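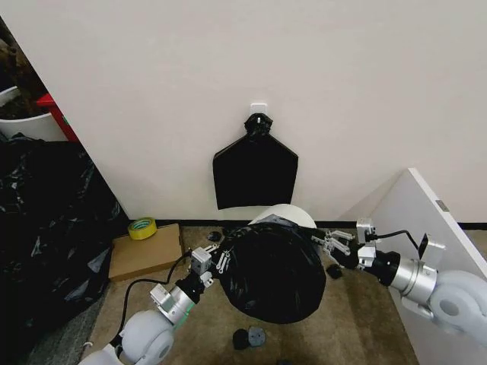 Bokashi in der Mietwohnung – eure Erfahrungen?

Nilia
Hallo zusammen! Seit März läuft bei uns ein Bokashi-Eimer in der Küche und ich bin restlos begeistert. Der Restmüll ist so viel weniger geworden, dass wir ihn nur noch alle 8 Tage rausbringen. Kaffeesatz, Schalen, sogar gekochte Reste wandern in den Eimer, und der Saft geht verdünnt 1:300 an die Tomaten auf dem Balkon. Die sind im Juni explodiert! Wer macht das noch so?

Traswood
1:300 finde ich arg dünn, ich nehme 1:100 und habe noch nie eine Pflanze verloren. Aber klasse, dass du dabei bist! Schnippelst du alles klein? Bei mir macht das einen Riesenunterschied.

Nilia
Ja, auf Daumennagelgröße. Und immer schön festdrücken, mein Mann nimmt dafür den Kartoffelstampfer (der neue für die Kartoffeln ist schon bestellt).

Cropper
Ich bin da skeptisch. Hatte zwei Eimer und nach 11 Tagen roch der eine nach Essig und der andere nach totem Tier. In einer Wohnung mit 36 qm hält man das nicht aus. Biotonne im Hof und fertig.

So-ying Hung
@Cropper Essig ist völlig in Ordnung, das ist die Milchsäuregärung. Beim anderen kam vermutlich Luft dran. Ich lege einen Beutel mit Sand oben auf die Masse, Deckel zu, und öffne nur einmal am Tag, abends nach dem Kochen. Seitdem kein Gestank mehr. Probier es doch noch mal, es lohnt sich wirklich!

Cropper
Und wohin mit dem fermentierten Zeug, wenn man keinen Garten hat? Darauf hat mir bisher keiner eine brauchbare Antwort gegeben.

Betley
Erdfabrik! Große Kiste, unten alte Blumenerde, dann Bokashi, wieder Erde drauf, ein paar Wochen stehen lassen. Meine steht auf dem Balkon unter der Bank. Die Erde daraus ist ein Traum – schwarz, krümelig, und die Chilis lieben sie.

Traswood
Mach ich auch so, allerdings im Keller. Im Winter dauert es bei Kälte ewig.

Cropper
Na gut, Balkon hätte ich. Welche Kistengröße, Betley?

Betley
Meine hat 60 Liter, für zwei Personen reicht das locker. Löcher in den Boden bohren und einen Untersetzer drunter!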